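Thursday, August 3, 2000
Bins, packing bench, Skustdale

Joelle Bitar wants a decision on the orange bins before the next order goes to Cimow. I said I'd write down what I think and then she can overrule me.

The claim from Cimow is that the glossy finish sheds dirt, doesn't mark, and wipes clean with a dry rag. I have the sheet in front of me. It says 2,000 cycles "without visible change." No word on what a cycle is. Tipping parts in? Wiping? Looking at it? I asked on the phone in June and was told it was an in-house test, so I'm giving that number no weight.

Tried my own. Filled a bin with the Qudah brackets, tipped it out, filled it again, 101 times (lost count once near the end and did an extra to be safe). Rag wipe after. The floor came up fine to the finger. I can't feel any grooves, but my fingers aren't much of an instrument, and brackets are kinder than the cast parts we mostly handle.

The "doesn't mark" part I don't believe at all. Get one of these under the overhead light and tilt your head until the shine lands on the wall.

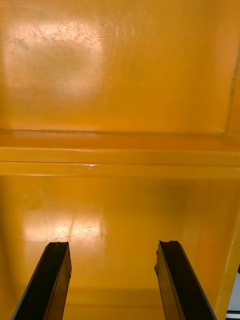 Fine scratches and swirls, all through the bright part and on past it. Out of the glare you'd pass the same plastic as nearly new. So anyone checking bins on the shelf, in the shade, is going to say they're perfect, and I suspect that's how the sheet got written.

Does it matter? For holding parts, no. For the Grusuvum job, where they want bins clean enough to sign off by eye, maybe. Scratches hold grease. I haven't shown that with these, only with the old gray ones, so don't quote me.

Price is 40 for the set, against 2 more for the matte. Joelle says matte looks dirty from day one. Could be. At least it doesn't pretend.

To do: same test with castings. Wipe with a greasy rag first, then a clean one, and check under the light both times. Ask Cimow again what a cycle is. Get it in writing.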